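Open day at the Redano fire safety centre

Fri 21 May, and the doors opened at 11. I'd been looking forward to this one for ages and it was even better than I'd hoped!

We started in the burn room, where Evander Forsyth set light to a mocked-up living room behind glass. I have read all the leaflets and thought I knew how quickly a sofa goes up. I didn't. The smoke was down to head height before I'd found my glasses, and the whole group (20 of us, quite chatty until then) went completely silent.

After that came the smoke tent, which you crawl through with one hand on the wall. I went round twice. Then extinguishers outside, where Marin Tomić let everybody have a go and was very patient with those of us who forgot the pin.

The home section upstairs was my favourite. There's a kitchen with a chip pan display, a wall of old smoke alarms going back years, and a good long talk on tumble dryers: clean the lint filter after every load, let the cool-down cycle finish, and don't leave the machine running when you go to bed. I came home and pulled a shocking amount of fluff out of ours.
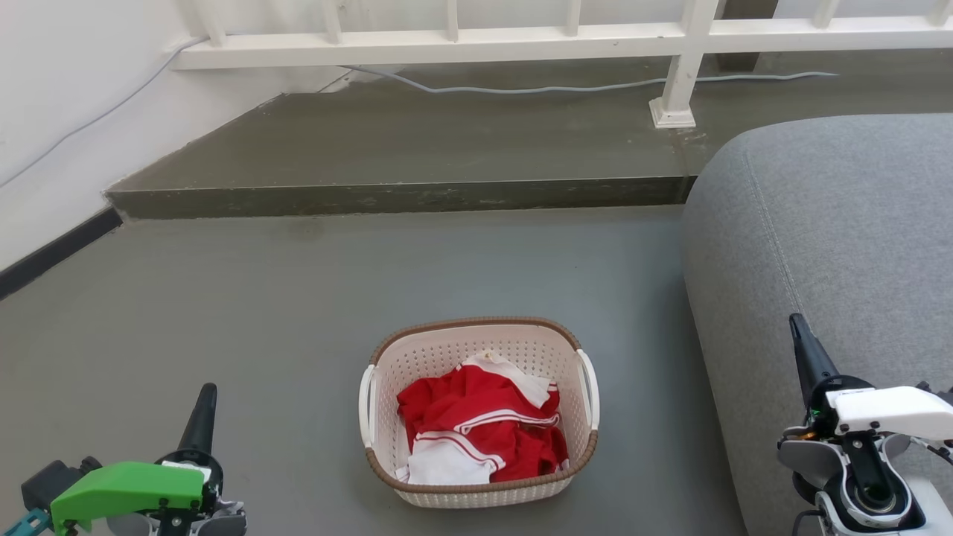
Laundry basket with red and white clothes.

Tea was 50p and the flapjack was excellent. They're running another day in December, with candles and fairy lights as the theme, and I've already put my name down.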